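# Civa Tourism Footage – Read Me First

Hello and welcome! Civa is our shared library of short travel clips, shot for the Koskela lake district and the villages near it. There are 83 clips in all, and 70 of them have been color corrected. The rest are still flat and a bit gray, but please do use them if you're comfortable grading your own.
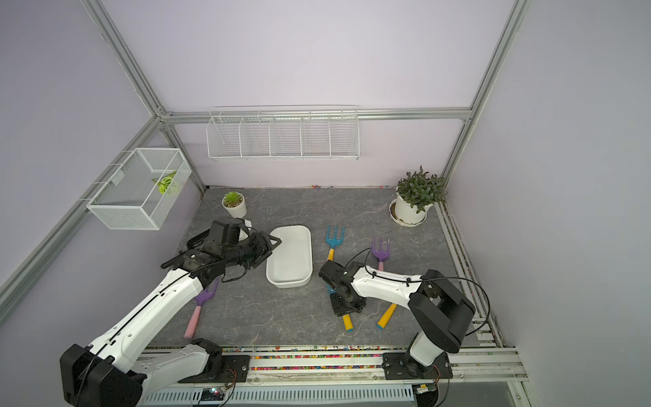
Clips are sorted into 7 folders by season and village. The Drundwood folder is the biggest, mostly thanks to a long, sunny August when we simply couldn't stop filming the ferry – sorry if you get tired of it!

## Sound

Most clips carry natural sound only. Music was mixed separately by Brulitz and lives in its own folder, so you can cut freely without fighting a soundtrack.

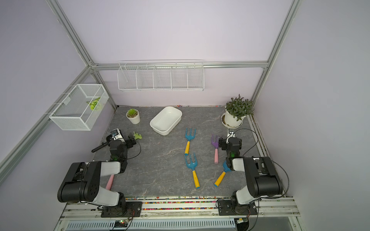

One editor wrote back to ask whether the ferry horn could be had on its own, without the wind behind it. It can, and it's in the music folder under "extras".

## Using the clips

Please credit Civa at the end of your video, and keep any single shot with a recognizable face under 5 seconds unless you've checked with us. 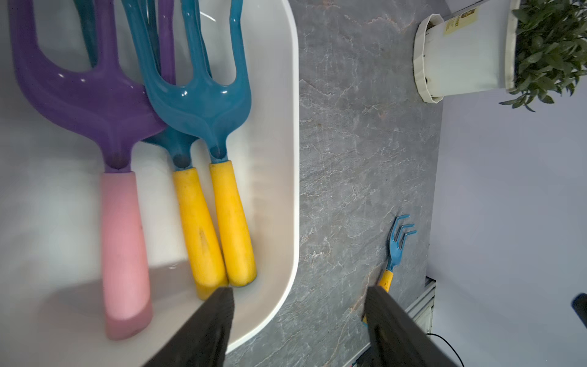

New uploads go in on Tuesday, so have a peek after that if you're hunting for winter shots.

Related
- Koskela shot list
- Drundwood music notes
- Grading the flat clips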